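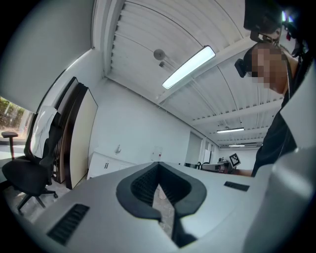 How long does it take to clear out one back office?
Two days, if you skip lunch on the second and stop reading old memos.

The Indale Office Clear-Out

Posted 2023-02-08

We had the keys to the Indale unit until April and every intention of using all that time. Then the new lease at Grisider came through early, and we found out how much a small company can put in one room. The inventory said 20 items of furniture. The inventory was an optimist.

The ceiling stays, of course. White corrugated panels, one diagonal beam, and a row of fluorescent lights that made everyone look like they were coming down with something. I will miss it slightly.

The black office chair by the window has arms, wheels and a tall back, and it has been a coat rack for most of its career. There's something white draped over it even now. It goes to Grisider, drape and all, unless somebody claims the thing first.

The window was the best part of the room. Green leaves outside, on a level with your daydreams. Whoever got the desk near it did less work than the rest of us, and the Warrier account may have suffered for it.

Room 3904 at the new place has carpet and a door that shuts - luxury. Flirnow, the movers, quoted us for 20 boxes. We've bought more tape and are not discussing the boxes.

Still to go: the shelf brackets, the kettle, and the filing cabinet with no key.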